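**1/**
I moved to Trerstead in July to learn how to repair leather goods. Before that I worked 14 years in an office and I could not sew a button. A few people asked me to write down what I learned, so I will try to do it in small pieces.

**2/**
First thing: most of the work is cleaning. I imagined that I would cut and stitch all day. In the first weeks I mostly brushed old dirt out of seams with a soft toothbrush, and I was not very fast at it.

**3/**
Buckles are the part that people bring most often. The leather behind the bar gets thin, then it tears, and the owner thinks the whole strap is finished. Usually you can fold the end again one hole shorter and stitch it. The repair takes me 42 minutes now. In the beginning it took an afternoon.
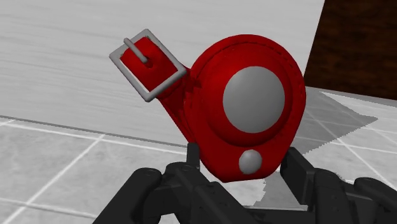 *Red, with a gray buckle.*

**4/**
A word about red. Red leather is the most difficult color for me. The dye looks correct in the jar, darker on the strap, and different again the next morning. I test on the back side always, and I wait one night before I decide. If the customer is in a hurry I say no, politely.

**5/**
Thread: I use waxed linen for straps and polyester for bags which will see rain. My teacher prefers linen for everything. We have discussed this many times and we both still think we are right.

**6/**
About money, as it is the question I get in private messages. My first set of tools cost me 92 at the Wustness market, secondhand, with two awls I have never used. The stitching clamp came later. Please do not buy a sewing machine in the first year. I did, and it has been sleeping under a blanket for months.

**7/**
Storage is more important than I believed. Leather needs air. Do not keep it in plastic, do not keep it near a heater, and do not fold it. I lay my pieces flat in wide drawers with paper between them. Against an outside wall you should leave a gap of one hand, or you will find mold in the spring.

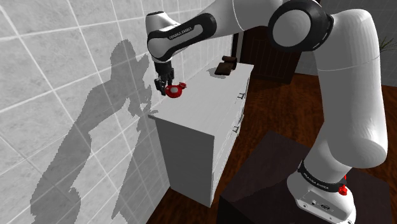 *Gray dresser, gray tiles.*

**8/**
For conditioning I use a small amount of Amska balm on a cotton cloth. Small means the size of a pea for one belt. My early belts received so much that they left marks on people's trousers. I apologized to two customers and washed one pair of trousers myself.

**9/**
What I still do badly: edges. To make an edge smooth you must sand it, wet it a little, rub it, and repeat until you are bored. I always stop one round too early. You can feel it with your thumb.

**10/**
I also want to say something about the floor. I dropped needles on carpet for half a year. A hard floor is cold for the feet, but you hear the needle when it falls and you can find it with a magnet.

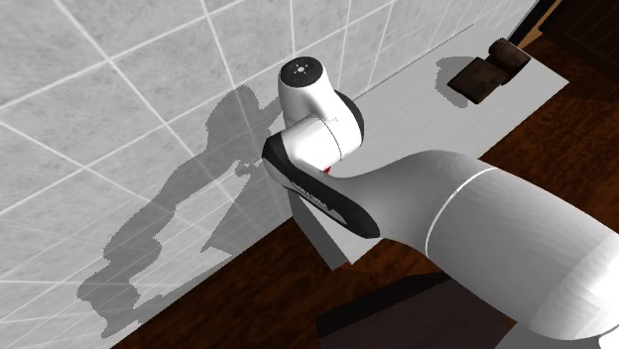

Javier wrote under the last post that he would still choose linen for bags too, if the wax is fresh, and he asked if I pull the thread through the wax once or twice.

**11/**
Twice, and then once through a cloth to take off the extra. With linen on a bag I had one seam open after a wet winter, but it is possible that my stitches were too long. I will try it again on my own bag and write here how it goes.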